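Open day at the Zamgate lab

I finally made it over to Prelemov for the Zamgate open day on June 15, 2019, after missing the one in January with a cold, and I'm so glad I did! I'd been picturing a big hall with machines banging around behind glass (I blame my years at the bottling plant). What we got was a bright room upstairs, a row of desks, a very good plum cake, and a large screen where a simulated robot was practicing housework.

Our host was Janka Sýkora, who runs the home tasks group and talks even faster than I do. The task that morning was a bedroom one: go up to the nightstand, get hold of the drawer handle, pull it open, push it shut again. Sounds like nothing, right? I do it every night half asleep looking for my glasses. But Janka had us talk through every little step out loud before she'd run it, and we got into a proper argument over how far you have to back up your elbow when the drawer starts coming toward you. 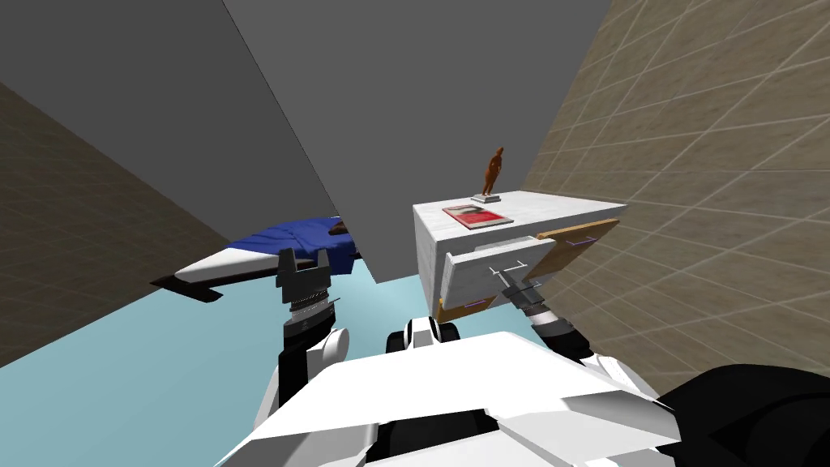 The bit I liked best was when she let us pick the settings. You can make the drawer stiffer, or move the furniture over, or start the robot from a worse spot, and then off it goes again. I asked for a really sticky drawer, like the one in my mother's old dresser, and the gripper slid right off the handle on the first two tries. Big groan from the whole room! It got there on the third, and people clapped, me included.

Janka says they leave it running overnight and can get through up to 2000 attempts before anyone comes in for coffee. The counter in the corner of her own laptop said 3858 when we sat down, and that was only for drawers. Doors have their own counter and she wouldn't tell us what was on it.

Zuzana Šťastný came along with me and asked the question I was too shy to ask, whether any of this carries over to a real bedroom. Sometimes, Janka said, and friction is the part that gives them the most grief. They have a real dresser down the hall for checking, but it was being fixed that day, so we only heard about it.

We stayed until 5, well past when we were supposed to clear out, and I came home with a tote bag and a slice of the cake in a napkin. They're planning another open day for the winter and I've already put my name down. If you want to share a ride, catch me at the next meeting, I've got room for two more in the car.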